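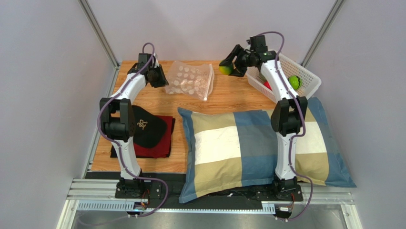 Faith & Family | Congregational Life

The Long Table: What Happened When Our Church Moved Sunday Supper (and Sunday School) Into the Kitchen

By Sylvie Gauthier
March issue

I should confess right away that I can't cook. I can heat soup, and I make a decent grilled cheese if I'm left alone with it, but I'm the person you ask to bring napkins. So when I stood up at our fall meeting and suggested that the children of Gulmont Street Church ought to be cooking a meal with the grown-ups every week, several people who have eaten at my house turned around in their seats to look at me.

I'd been teaching the elementary class for 15 years by then, long enough that some of my first students had started bringing me their own kids. I loved it. I also had a feeling I couldn't shake, which was that the children knew the stories and didn't know the people. They could tell you all about Zacchaeus up in his tree, but if you asked them the name of the woman who sat in the pew right in front of theirs every single week, they'd shrug. She didn't know their names either! We had a children's wing at one end of the building and a coffee hour at the other, and a long hallway in between that mostly got used for running.

And then there was the kitchen. Ours is a big old church kitchen, built back when Edarside was a mill town and the congregation fed half the neighborhood. It has a stove you have to light with a match and a counter down the middle that seems to go on forever. We were using it to make coffee. Ignacio Moya, our pastor, likes to say that a church kitchen is a sanctuary with better smells, and he'd been wanting to do something with it since the day he arrived. When I came to him with my idea (which at that point was one sentence long, scribbled on the back of a bulletin) he got so excited he knocked over his tea.

What we came up with was pretty simple. On Friday, starting at 4:30, anybody who wants to can come and cook. Kids, grandparents, college students, the couple who moved in across the street and have never set foot in a worship service. We tell one Bible story while we chop. We eat at six, all together, at one long row of tables. Then we wash the dishes and go home. There's no craft and no worksheet, and I'll admit I grieved the worksheets a little.

The first story

We started with Elijah and the widow at Zarephath, the one where she has a handful of flour and a little oil left and he asks her to make him some bread first. I'd taught that story plenty of times with a felt board. I had never taught it with actual flour, to a group of kids who were actually hungry, at almost dinnertime.

I scooped a small handful out of the bag and put it in the bottom of the biggest bowl we own. It looked like nothing. I said, "This is what she had left. For her and her son." And a boy named Theo, who is eight and has never in his life let me finish a sentence, stared down into that bowl and said, very quietly, "And then he asked for some?"

Well, yes! And then he asked for some. We talked about that for the entire time it took to make flatbread. Was it rude of Elijah? (Most of the children thought it was extremely rude.) Would you have given it to him? What if you didn't know he was a prophet and he was only some guy? One of the older men, a retired bus driver who had come mainly because his wife made him, told us about a winter when he was small and his mother kept a pot going on the back of the stove for anyone who knocked. He said he used to be so mad about it. He'd count the potatoes. The kids wanted to know everything: how many potatoes, who knocked, did they ever run out. He was still answering them when we sat down to eat.

I drove home that night smelling like scorched dough and thinking that I'd been doing half of my job.

A few things that went wrong

You'll want to hear about these, so let me get them out of the way. The second week, we tried the feeding of the five thousand with fish, and I'd like to discourage you from cooking fish for a group of first graders in a room with one working window. We smelled it in worship. We smelled it at a funeral.

We also had trouble with the grown-ups. The kids took to this like ducks to a pond, but grown-ups who are good in a kitchen have a very hard time watching a six-year-old peel a carrot. I understand! It takes forever and there's hardly any carrot left afterward. In those early weeks I'd look up and see all the adults working away at the counter with tremendous efficiency and all the kids out in the hallway, running, exactly the way they used to. So we made a rule, and Ignacio lettered it on a piece of cardboard and hung it over the sink: NO GROWN-UP MAY DO WHAT A CHILD HAS STARTED. Supper has been late ever since, and I've made my peace with that.

Money worried people too. I'd planned on each household chipping in, and then I noticed that one family had stopped coming, and it took me far too long to work out why. Now there's a basket by the coat rack, and you can put something in or not. Whatever we don't have, we don't cook. The Wong family, who run the produce market down the hill, started dropping off a crate of whatever wouldn't sell over the weekend, and that has meant some very creative evenings. We once did the parable of the mustard seed with eleven heads of cabbage. I stand by it.

How we tell the story

People ask me about this more than anything else, especially other teachers, so I'll go into it a bit.

I learn the story by heart. I don't mean word for word, I mean the way you know a story about your own aunt. I can't hold a book anyway, my hands are usually covered in something. I tell it in pieces and I leave gaps. Somebody needs the colander, somebody has to go wash their hands again, and we just let the story sit there while that gets sorted out. I used to hate interruptions. In the kitchen I've come to depend on them, because it's during the interruptions that the kids start turning things over. You'll be halfway through draining noodles and a small voice will ask why the older brother didn't just come in to the party.

I try to match the food to the story when I can, and I don't worry when I can't. Bread goes with nearly everything. Lentil stew is wonderful for Jacob and Esau, especially if you let it simmer for a good long while and make everyone wait for it. (Ask them at the worst moment what they'd trade for a bowl. One girl offered me her brother.) For the road to Emmaus we turned down the lights and didn't say who the stranger was until somebody tore the loaf. For Martha and Mary I didn't plan a thing. I told it while we were doing dishes, and I had three women come up to me afterward who had a lot to say.

I also ask the same two questions every time. Who in this story was hungry? Who fed them? You'd be surprised how far those will take you. It isn't always about food, and the kids caught on to that much faster than I did.

What the teenagers did

I hadn't counted on teenagers. Ours had mostly drifted off, the way they do, and I'd figured that flatbread wasn't going to lure them back. But a couple of them got dragged along by younger siblings, and one of those, a sophomore with purple headphones permanently around her neck, asked if she could take some of the leftovers to the night shift at the nursing home where her mom works.

So we packed up supper and off she went. The next week she took a friend. Now there's a whole crew of them who come in around dessert, load up the back of somebody's car, and head out. They've named themselves the Zoverau, and when I asked what it meant they laughed so hard that I decided I'd rather not know. They don't come to my class and they sit in the very back during worship, if they come at all. But they know the name of every aide on that night shift, and who's allergic to nuts, and whose birthday it is. If you were to ask me where the fourth chapter of anything is being lived out in our congregation, I'd point you toward that car.

Some advice, if you want to try it

Start smaller than you'd like. Soup and bread will carry you for months.

Find one person who really does know how to cook and let that person be in charge of knives and fire. It should not be the storyteller. I learned this with a dish towel and the stove, and we'll leave it there.

Put the older folks on stools at the counter before the children get there. If they're already sitting with a job in front of them, the kids will go right to them. If they're standing along the wall with their coats on, they'll stay there all night.

Say grace late. We used to do it when the food hit the table and the kids were vibrating with hunger, and it came out in one breath. These days we wait until everybody has had a few bites, and then Ignacio taps his glass and asks what we're thankful for. It's a much longer prayer that way. People have their mouths full. Last week a little boy thanked God for butter, and then for the lady who passed him the butter, and he looked down the table and said her name.

She's the one who sits in front of him on Sundays. She's been asking me ever since what he likes on his pizza, so I suppose that's what we're making next.

Tags: Intergenerational Ministry, Storytelling, Hospitality, Children

Get stories like this one in your inbox every month. Sign up for our free newsletter. You can unsubscribe at any time.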